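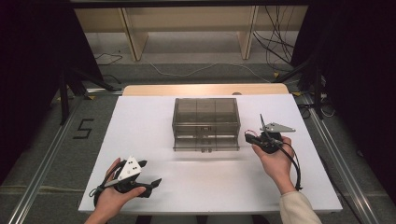 Fig. 1. Storage box with two drawers on a white tabletop.

Unit 9: Secondary-World Fantasy and the Outsider Narrator
Course handout. Instructor: Hina Minhas

Print this page | E-mail this page
4 shares | 0 comments

9.1 Scope
This unit covers how a secondary-world novel passes information to the reader. The set text is Skidutier, chapters 1 to 9. Read to the end of chapter 4 before the first meeting.

9.2 Terms
Secondary world: a setting with its own geography and history, not reached from ours.
Focal character: the person whose knowledge limits what the narration may report.
Incluing: placing facts about the world inside ordinary action or speech, without a halt in the story.
Info-dump: a block of explanation addressed to the reader, with little or no action.

9.3 The outsider as focal character
The heroine of Skidutier is born in Totow and arrives in the port of Londia as an adult. She does not know its laws, coins or forms of address. Her questions are therefore plausible, and the answers serve the reader as well. Compare the ferry clerk in chapter 2, a native, whose short section explains nothing and leaves three local words undefined.

The method has a cost. An outsider can ask only what she thinks to ask. The rule of succession in Londia is not stated until page 31, when a servant corrects her mistake. Mark every passage before that page that depends on the rule, and note whether it can be followed on a first reading.

9.4 Reliability
A focal character who lies to other characters may still report truthfully to the reader. Keep the two apart in your notes. In chapter 7 she gives a false name; the narration uses the true one throughout.

9.5 Written work
One page, typed. Choose a paragraph from chapters 5 to 9 and label each sentence as incluing, info-dump or neither. Defend two of your labels. Quote by page number.

Related items
Unit 8: Maps, Glossaries and Front Matter
Unit 10: Magic Systems and Their Limits
Reading list: The Sutherland Lectures on Fantasy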